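Robotics Workshop II
Handout 5: Picking up and returning hand tools
Instructor: Gangadharan Nair
Lab assistant: Glenys Sayce
Issued 2 Mar 2020

Read this before your bench slot. Bring a printed copy, as the lab screens are used for the arm software and you won't be able to keep the handout open.

1. What changed since Handout 4

In February everyone worked with foam blocks. A block is light, has flat sides, and sits in the gripper more or less the same way every time. From this handout on we use real tools, starting with the screwdriver. The software is the same build (Kekgate, revision 1365). If your login opens a different revision, stop and tell Glenys. Two groups lost most of a session last month because they had trained on one build and were testing on another.

The joint limits you set in Handout 3 still apply. Do not raise the speed limit to save time. Your slot is 59 minutes and the exercise fits in it if you have done the reading.

2. Why a screwdriver is harder than a block

A screwdriver has a thick end and a thin end, and most of its weight is in the handle. The gripper holds the handle, but the part you care about is the tip, which is a long way from the fingers. A small turn at the wrist becomes a large movement at the tip. If you are used to watching the gripper on the screen, you need to get used to watching the tip.

The handle is also rounded or ridged, depending on the tool. It can roll between the fingers when the tip touches something. With the block you could close the gripper fully and forget about it. With a handle you have to check the grip again after each contact.

Terms used in the rest of this handout:

Grip point: the place on the handle where the fingers close.
Tip offset: the distance from the grip point to the end of the tool, measured along the shaft.
Contact: the moment the tip meets the mat. Log this each time.
Rest pose: the arm position from which every attempt starts and ends.

3. Setting up the bench

Check that the black sheet is covering the work area and that the cutting mat is lying on it. Wrinkles in the sheet are fine as long as the mat is flat. The bin rack stays at the far side of the mat. Do not move it toward you to make the reach shorter. Emiliano Lozano's group tried this and their saved positions were useless to the next group.

The grid on the mat is your measuring tool for this exercise. Use the heavier divisions to name a target area in your log, then the fine lines to say how far off you were. Agree in your group on which corner you are counting from and write it at the top of the log sheet.

Take loose items off the mat before you start. Tools that hang from the bins can stay where they are, but look at the path the arm will take and make sure it does not pass through them.

4. The exercise

Work in pairs. One person drives and the other keeps the log, then swap halfway.

Start in the rest pose with the gripper open. Close on the screwdriver handle and lift slowly. Hold still and look at the shaft. If it sags or swings, put the tool down and choose a different grip point.

Bring the tool over the mat with the shaft at an angle. Do not try to hold it upright yet. An angled shaft lets you see the tip from the head camera, and an upright one is mostly hidden behind the handle. Lower until you have contact, write down the grid position, and lift again.
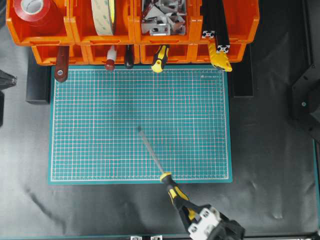

Figure 5.1. Screwdriver held by the handle, shaft angled across the mat, tip near the middle. Head camera view.

Note how little of the mat the gripper itself covers when the tool is held this way. Compare the figure with your own camera view before the first attempt. If your gripper is well over the mat and the tip is past the middle, you are reaching too far.

Make 24 attempts per pair. An attempt counts whether or not the tip lands on the target. Do not leave out the bad ones. A log with only good attempts can't be used for the next handout, where we look at which errors repeat.

After the last attempt, set the screwdriver down flat on the mat, open the gripper, and go back to the rest pose. Returning a tool to its place at the rack by arm is optional this time. Dilwyn Morgan's notes on the return move are in the Jia folder on the course drive for anyone who wants to try it.

5. Common mistakes

Gripping too near the end of the handle. The tool feels secure on the lift and then turns on contact. Move the grip point toward the shaft.

Gripping on the collar. The fingers close on a narrower part and the reading for grip width is wrong for the rest of the session.

Pressing down after contact. The mat is soft enough to hide this for a while. If the shaft changes angle when you touch the mat, you are pressing.

Correcting with the wrist only. Small wrist turns swing the tip sideways. For a short sideways move, shift the whole arm.

Watching the wrong view. The wrist camera is useful for closing on the handle. For contact, use the head camera.

6. What to hand in

One log sheet per pair, with names, bench number, target area, and the contact position for each attempt. Under it, write half a page on the following points: where you placed the grip point and whether you changed it, the tip offset you measured, and the largest error in your log with your explanation for it.

Save the recording from your session in your group folder under Gakero. The shared drive has nearly 1807 recordings in it already, and a file with no group name will not be found again. Use your group name, then the bench number, then the handout number.

Rozália Kubíček is marking this one. Questions about the log format go to her. Questions about the arm or the software go to Glenys.

7. Reading for next time

Trunder course reader, the chapter on grasp stability, first half only. Skip the section on suction cups. Look over the worked problem on tip offset and try it with the value you measured at your own bench. We will go through it at the start of the next class, and Handout 6 uses the same numbers.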